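Lustbridge Local History Society
Records and Collections Group
Minutes of the meeting held on Wednesday at 7 pm, Jerwood Room

Present: Femke Verbruggen (chair), Fotis Dimitriou, Tuulikki Manninen, Kristine Tagle, Marites Salazar (minutes)

Apologies: none received.

1. Minutes of the previous meeting

1.1 Agreed as a correct record, with one amendment. Item 5.2 should read "parish rate books", not "parish record books". MS to correct the file copy.

2. Matters arising

2.1 (from 3.4) The loan form has been reissued with the return date moved to the top. Old stock of the form to be used up as scrap.

2.2 (from 4.1) The dehumidifier in the lower store has been serviced. Relative humidity readings are to continue twice weekly. TM reported that the logger by the north wall reads higher than the one by the door and that the two should be swapped for a fortnight to establish whether the difference lies in the room or in the instruments. Agreed.

2.3 (from 4.3) No reply yet from the county on the duplicate tithe maps. FD to write again.

2.4 (from 6.2) The key to the map press has been found. A second has been cut and is held by the chair.

3. Evangelista deposit

3.1 FD gave a progress report. The deposit consists of the business papers of the Evangelista drapery, which traded in Lustbridge on two sites. The papers came to the society in no particular order and many of the ledgers had been reused as scrapbooks by later members of the family.

3.2 110 items have been listed to date. Listing is at item level for bound volumes and at bundle level for loose correspondence. FD asked whether invoices should be listed singly. After discussion it was agreed that they should not, except where an invoice carries an engraved heading of a local firm, in which case the heading is to be noted under the firm's name.

3.3 KT raised the question of the pasted-in material. The scrapbook cuttings cover ledger entries on many pages and cannot be lifted without loss. FV's view was that the cuttings are now part of the object. TM disagreed in respect of the two wages books, where the entries underneath are the only known record of the workroom staff. It was agreed to leave all cuttings in place for the present, to photograph the wages books under raking light -- TM to try a few pages first -- and to return to the matter when the results are available.

3.4 Metal fastenings. Rusted pins and clips are being removed as bundles are opened. Brass fasteners are being left. Where papers need to be kept together after a pin is taken out, they are to go in a folded sheet of acid-free paper and not be clipped again.

3.5 The depositor has asked that personal letters be closed to readers during her lifetime. Agreed. The finding aid is to give the covering dates of the closed bundles without naming the correspondents.

Action: FD to circulate a draft list. TM to carry out trial photography.

4. Catalogue software

4.1 KT reported on the trial of Evoser. Records were entered by three members independently, working from the same group of documents, and then compared.

4.2 Findings:
-- Date searching works for single years and for spans. It does not cope with "undated" unless the field is left blank, which then makes the record look incomplete.
-- Place names are taken from a controlled list. The list can be edited, but changes are not carried back into existing records.
-- Export to spreadsheet works. The order of the columns is fixed.
-- The hierarchy allows 7 levels. Four are needed.

4.3 FD asked whether old card index numbers could be retained as a searchable field. KT confirmed that they could, under "alternative reference". FD asked for this to be made compulsory for migrated records. Agreed.

4.4 TM was concerned about the free-text description field, which had been used by the three testers in three different ways. One had transcribed titles, one had summarised, and one had done both. It was agreed that a cataloguing guide of not more than two pages is needed before any further entry takes place. The guide is to cover capital letters, abbreviations, the use of square brackets for supplied titles, and what to do with damaged dates.

4.5 It was agreed to continue with the trial until the November meeting and to make a recommendation to the main society then.

Action: KT to draft the cataloguing guide. All to send comments within a fortnight of receipt.

5. Oral history recordings

5.1 The cassettes are being transferred by FV at home. 40 have been completed. Each is transferred in full, including blank leader and interruptions, and saved as an uncompressed file. Access copies are made separately.

5.2 Print-through is noticeable on the longer tapes. FV does not propose to treat it. Two tapes have snapped at the splice and have been set aside for repair.

5.3 Consent. Forms survive for most of the interviews but the wording allows only for "use by the society". TM pointed out that this would not cover putting the recordings online. It was agreed that access will remain by appointment and that summaries only, without audio, may go on the website. MS to try to trace the families of the interviewees in the first series.

5.4 Summaries. KT proposed time-coded summaries at five-minute intervals in place of full transcripts. Agreed, except for the two interviews on the ropewalk, which are to be transcribed in full because of the dialect terms.

Action: FV to continue transfers. MS to trace families.

6. Storage and shelving

6.1 The shelf list for the upper store is out of date. Bays A to C have been checked against the location register. Discrepancies were mostly volumes shelved one position out. Two items recorded as missing in the last check were found in Bay B behind the directories.

6.2 Outsize volumes are to be stored flat, no more than three deep. The present stack in Bay C exceeds this and is to be split.

6.3 Boxes. The supplier has discontinued the size used for the deeds. The nearest equivalent is slightly deeper and will not go between the shelves in Bay A at their present spacing. TM has measured, and the spacing can be altered by moving every second shelf up one hole. This loses one shelf per bay. FD preferred to buy the shallower box and divide the deeds between more of them. Put to a vote and FD's proposal carried, three to two.

6.4 Cupboards. The group considered whether small collections might be kept in closed wooden cupboards in place of open racking. TM advised that wood and wood-based boards can give off acidic vapours and that closed doors reduce air movement. Against this, light levels are lower and dust is much reduced. It was agreed that cupboards are acceptable for published material and office files, and that original documents should go in them only if boxed. Nothing should project past the front edge of a shelf or top.
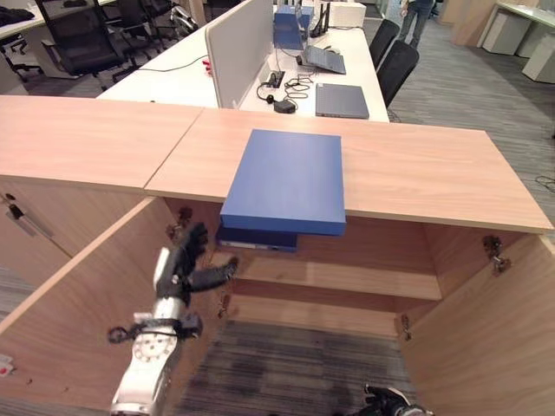
Marites Salazar

6.5 Labelling. Box labels are to be written in pencil on acid-free tags and tied on. Self-adhesive labels are not to be used on archive boxes, as the adhesive fails and the labels fall off. They may continue to be used on office files.

6.6 A move of the pamphlets to the upper store was deferred to the next meeting.

Action: FD to order boxes. KT to split the stack in Bay C.

7. Enquiries

7.1 MS reported that most enquiries since the last meeting concerned family history, with a smaller number on house histories. Two enquirers asked for valuations and were told that the society does not give them.

7.2 One enquiry concerned the line of the mill leat west of the bridge. FD has compared the estate plan with the first large-scale map and the two do not agree. The reply is to give both lines and say that the matter is not settled.

7.3 Copying charges were discussed. No change.

8. Publications

8.1 The reprint of the street directory has been proofed to the letter M. TM has found that the earlier reprint silently corrected spellings of surnames. It was agreed that the new one should follow the original throughout, with a short list of variants at the back.

8.2 Print run. Quotations had been obtained for two quantities. The unit cost at 1,000 copies is lower but the society has nowhere to keep them. The smaller run was preferred. FV to confirm with the printer whether the files can be held for a second printing.

8.3 The index is to be by surname and by trade. An index by street is not needed as the directory is already arranged in that order.

9. Any other business

9.1 KT asked that pens be kept out of the reading area. A ballpoint was found beside the rate books. Pencils are in the tray.

9.2 FD has been offered a run of auction catalogues from a member clearing a house. The run has gaps. Accepted in principle, subject to inspection for mould.

9.3 TM will be away for the next meeting and will send the humidity readings in writing.

10. Next meeting

To be held in the Jerwood Room at the same time. Items for the agenda to MS one week beforehand.

The meeting closed at 8.50 pm.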